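Refrigerated vaccine left out of range, how do I log it?

Asked by Beverley Ellery, Monday

Our clinic uses a Stakix logger in the vaccine fridge. It recorded a rise to 11 °C overnight. I have 22 vials inside and 6 more that came in the same delivery but were stored in a second unit. The second unit stayed in range. Do all of them go on hold, or only the ones in the warm fridge?

2 answers

Flolcombe
Accepted

Only the vials in the warm fridge. Mark them "do not use", move them to a working unit at 2 to 8 °C, and keep them apart from usable stock. Do not discard anything until the manufacturer or your state program has given a decision.

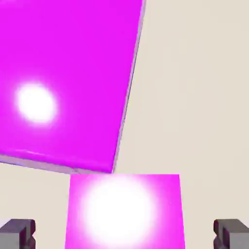
Export the full log before you reset the alarm. You need the highest reading and the total time above 8 °C, and both should go on the incident form with lot numbers and expiration dates. For the hold box, use one solid color that is not used anywhere else in the fridge. A bright magenta like the cube's works well, with the label on the broad face. Note any earlier excursion for the same lot, as exposure time can be cumulative.

Rewi

We had this in May. Call the manufacturer, they answered us within 24 hours. Also check the door seal.

Comment from Beverley Ellery: Log exported, 22 on hold. The Flultis form has no field for total time, so I put it under remarks.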